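Kukuvton opens its cup-and-lid lessons to everyone

Hi, Virgilio here, and I get to share the fun news – our Trustwood set is out! It's 1000 demonstrations of two arms working with a paper coffee cup and its lids, every one steered remotely by a person.

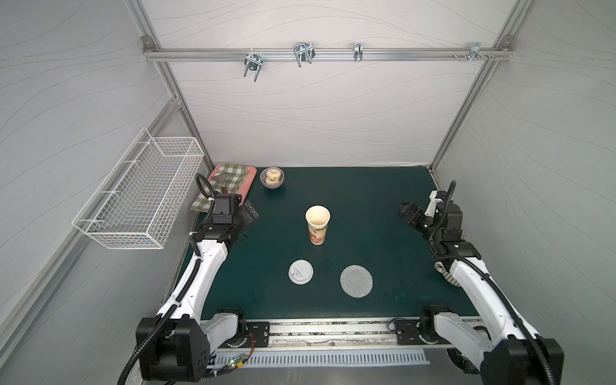
Leonie Imhof wrote back that she'd swap half of them for 70 really careful ones, and that she wants the clumsy tries labeled.

Fair enough, so we're labeling them! I drove plenty of those myself, and you do get better at easing off the grip. 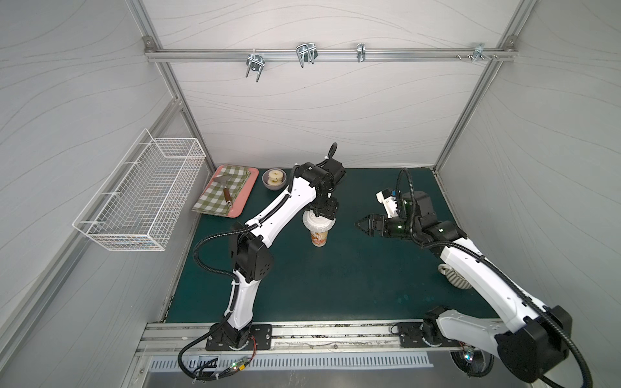 Each operator gets 4 practice runs before we save anything, and I still wanted a fifth (lids are fussy).

Next up is a bigger set, 3000 demonstrations, and we'd love your requests.

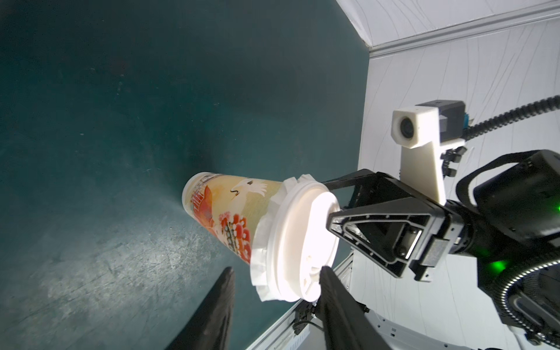

STODORSIDE, December – Downloads are open now through the Kukuvton website. Write to Virgilio Macapagal at the press desk for footage or a visit.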